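About Husillow

Husillow supplies replacement lids, seals and storage fittings for reusable drinkware. The company was set up in Grovcombe and works from a single unit of 40 benches and a small test room. Trade customers include canteens, colleges and the Pesent chain of staff kitchens. 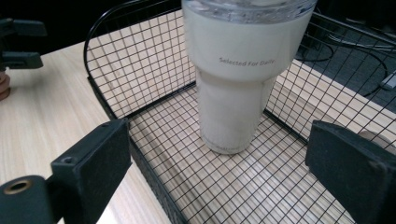 Seals are cut in 53 stock sizes from food-grade silicone. Each size is checked against a gauge before packing, and records are kept for 20 months. Tumblers with a wide upper section and a narrower lower one, like the milky-white one standing in the black wire-mesh basket, are measured at the rim and at the shoulder — the base does not affect lid fit. Odd sizes can be cut to a sample sent by post.

The Ağca range of drying racks was added in February and is sold in packs of 49 for trade orders only.

Orders are sent from Grovcombe on working days. Returns must quote the batch number printed on the bag.

Page last revised 20 Aug 2022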